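4.2 What changed for the morning crew

The Clemeck site gave us our richest material. Before the trial, the lounge attendants at Collura began each shift by tidying the seating bays one by one, bending over low sofas for much of the first hour. Once the Elska arm took on cloths and other soft items, that hour opened up, and we were delighted by what people did with it. Attendants moved to restocking and greeting, and 3 of the 8 asked to be trained as bay supervisors before April was out.

The gains were real but uneven. Across 566 logged pickups, staff stepped in 44 times, mostly near walls and partition posts, where a cable or a bracket leaves little room for the fingers. Attendants became very good at spotting these places ahead of time. One told Khurram Jadoon that she now "reads a bay" as she walks in, a skill she never needed when she did the job by hand. We think this kind of know-how deserves a proper name in the rosters, and a pay grade to match!

Figure 3 gives the gripper's view of a bay, with white cables on the floor by the baseboard and a red cloth crumpled on the sofa at right.
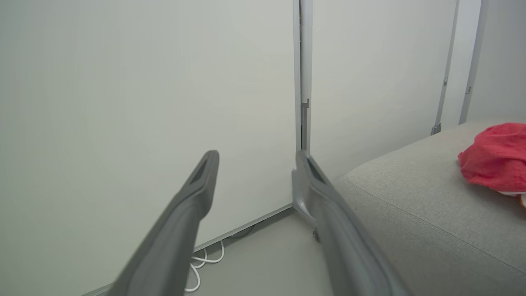

4.3 Handover between shifts

Tuesday afternoons were the hardest to staff, and the Dogar scheduling sheet had no column for work left half done by the arm.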